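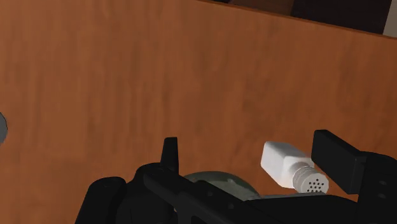
Can a robot arm clear a kitchen table without help yet?

It can clear part of one. A single arm with a two-finger gripper will manage most firm, upright things of a sensible width if it is given time. It still struggles with anything flat, anything lying down, and anything heavier at one end than the other.

Ticket 3119
Project: Redeck (table clearing, simulated kitchen)
Opened by: Indgate test desk
Assigned to: Lilian Mushi
Status: Open, partly fixed
Priority: Normal

Problem as reported

Clearing task stops before the table is clear. The arm picks several items, then goes back over the same spot until the run times out at 80 seconds. No error is raised. The log only says "grasp not confirmed, retry". Happens on the Bresside kitchen layout. Not seen on the plain layout with blocks.

Steps to repeat

1. Load the Bresside kitchen with the full set of household items.
2. Start the clearing task with default settings.
3. Leave it alone. Do not reset the arm between retries.

09:10 Lilian Mushi
Repeated it. Out of 52 runs, 9 finished. The rest timed out. Asked Indgate for their settings file in case mine differs.

09:45 Lilian Mushi
Settings file received, same as mine. Ruled out the version difference.

10:20 Lilian Mushi
Went through the retries. Most belong to items lying on their side. The planner picks a grasp from above with the fingers set for the upright width. A shaker on its side needs the gripper turned to match it, and the planner isn't asking for the turn. It closes on the wrong part, fails the check and tries the same grasp again.

11:05 Lilian Mushi
Changed the planner so it reads the item's angle on the table before choosing a grasp. Also stopped it using the same grasp twice running. Tipped items now get picked up in most runs. Not all. 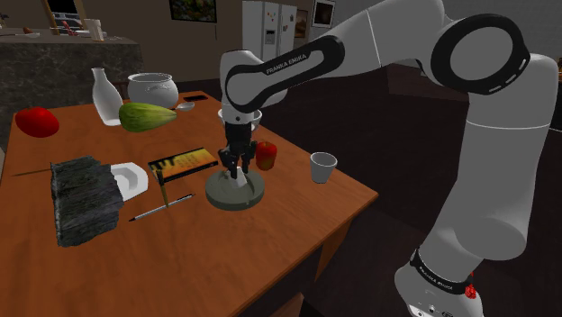
Bresside layout: Franka arm over the dark grey stand, with the brush, pen and spoon still on the table.

13:30 Lilian Mushi
Second cause, separate from the first. Flat and thin items: spoon, pen, the book or box with the patterned cover. The fingers come down, touch the wood and the safety limit lifts them off again. Raising the limit gets the pen some of the time but I don't want that left on, as it would scrape a real table. A person would slide a book to the edge and take hold of it there. We have no sliding move in this project.

14:15 Muriithi
Could we mark flat items as "skip" for now so the run at least ends properly? The demo only needs fruit and crockery.

14:25 Lilian Mushi
Yes, for the demo. Skipped items must be listed in the report at the end though. If it says "table cleared" with a spoon still on it, we will get this ticket back.

15:40 Lilian Mushi
Skip list added. Runs now end by themselves and the report names what was left. Put the safety limit back to default.

Workaround until the fix is complete

- Turn on the skip list in the task settings.
- Keep the retry limit at two.
- Clear flat items by hand, or leave them off the layout.

Still to do

Sliding move for flat items. Moved to its own ticket, planned for June. A check on the real arm is needed as well. The simulated wood has the same grip all over and a kitchen table with a crumb or a splash of tea on it does not, so please don't quote simulated results to anyone as if they came from a house.

Last updated: June, 16:05

Comments (3)

benchmonkey
Same trouble here with cutlery. We ended up putting a soft mat under everything, which gave the fingers a bit of room to get under the handle. Works for forks, less so for teaspoons.

Tilda R
I don't work in this field, I just want something that does the table after tea. Sounds like I've a few years to wait. Does it wash up as well or is that another ticket?

Muriithi
Another ticket, and not one of ours. Wet plates are a lot harder than dry ones.

Shares: 9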